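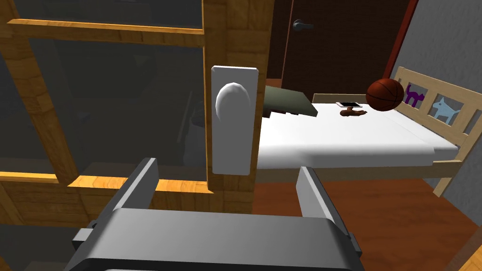

Wardrobe knob: planner picks the wrong handle

flirner_fan
Running the Onero planner in the sim bedroom. Wrist view is attached. The goal is the white oval knob on the glass-paneled door. Grasp candidates come back fine, 280 of them, and then the ranker gives top score to the dark gray lever on the brown door across the room. Behind a bed. I admire the ambition.

jang_pilled
Your ranker has no reach term. Set one. Mine was happily planning through furniture until November.

flirner_fan
It has a reach term. I raised the weight from 50 to 2,000 and it still wants the lever.

bellavska_dev
Don't tune weights, please. Check the detector first. A lever sticks out and has edges. A pale knob on a white plate gives the depth model very little to chew on. Also you have glass right next to it, and Bellavska treats panes as open space by default.

jang_pilled
Disagree. It's sim, so he can read depth straight from the renderer. Glass is a red herring.

bellavska_dev
He can. Is he?

flirner_fan
I was not. Switched to renderer depth and now the knob ranks first. The lever is fourth, behind the basketball.

jang_pilled
So you still need the reach term.

flirner_fan
I still need a class filter, apparently. Nobody opens a wardrobe by the basketball.

bellavska_dev
Filter goes before ranking, not after. Post the config when you have it.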